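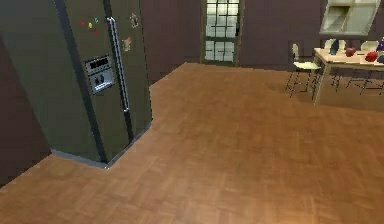
Lastum Household Electricity Readings

Hourly meter readings from 262 homes in Bernville and Pumphrey, with one short survey per home. The files are plain CSV and open in any spreadsheet program.

Files

readings.csv: one row per home per hour, in kWh
homes.csv: floor area, number of rooms, heating type
survey.csv: answers on appliances and daily habits
gaps.csv: start and end of each missing stretch

Homes are numbered, and the same number is used in all four files. Names, streets and postcodes were removed before the tables were joined.

Known problems

There are 1770 missing hours in readings.csv. They are left blank and have not been filled in. A blank is not a zero, so check how your software treats empty cells before adding up totals. 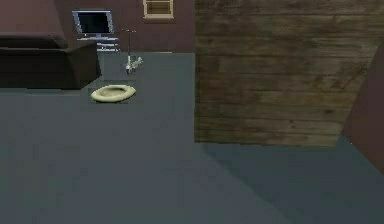
Most of the gaps fall in July, when the Pumphrey meters were swapped for the Undetti model. The new meters report to three decimal places and the old ones to 2. Homes 68 and up have Undetti readings only.

Fridges, freezers and televisions were counted by the residents themselves. Standby use was not measured separately.

Times are in UTC all year. Add an hour for British Summer Time.

Changes

18/06/2018: duplicate rows removed from survey.csv, column names put in lower case.

Contact

Tegwen Rosser looks after the files. Please give the home number and the hour when reporting an error.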